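Workshop open afternoon

July 24, 2020

Photographs by Solomiia Lytvynenko. Text by Wojciech Brzozowska.

The Thibodeau workshop opened its doors to members and their friends for an afternoon in the main hall. It is a plain space with pale grey walls and good light, and it is used for building, fitting and testing wheeled equipment. People came and went from lunch until early evening, and the kettle was on for most of that time.

Most of the work going on was small stuff – changing wheels, sorting leads, finding the right spanner. The Skamura bench was open to anyone who wanted to try fitting a bearing, and Multel lent two trolleys for moving the heavier pieces. Visitors were welcome to ask questions and to take their own photographs, and plenty did.

The gallery on this page is short. Larger copies are held at the workshop and can be looked at during normal opening hours. If you are in a photograph and would like a print, or would prefer it taken down, let Solomiia know and quote the gallery number, 553.

In the main hall

A big black tyre with a pale grey rim, and three people further back. The two nearest are both in light jackets and trousers, one in white trainers with a dark smartphone in hand, the other in tan ones. The third has an orange top and blue jeans. There is a metal rack in the middle with an olive-green garment draped near it, and cables run along the foot of the wall.

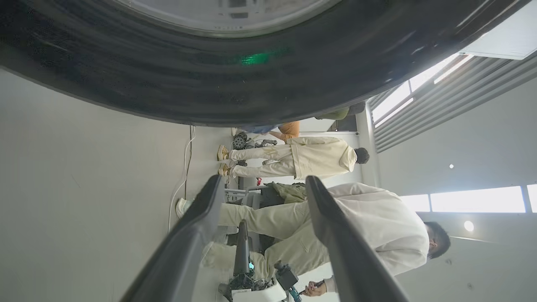
Prints and visits

Prints are 4 pounds each, or 8 pounds mounted on card. Payment can be made at the desk or by post. Please allow two weeks, as they are sent out in batches.

The next open afternoon is planned for January. It will be in the same hall, with the side door on Fliser Lane used as the way in – the front steps are due to be relaid over the winter. Parking is limited, so come on foot or by bus if you can. Children are welcome with an adult.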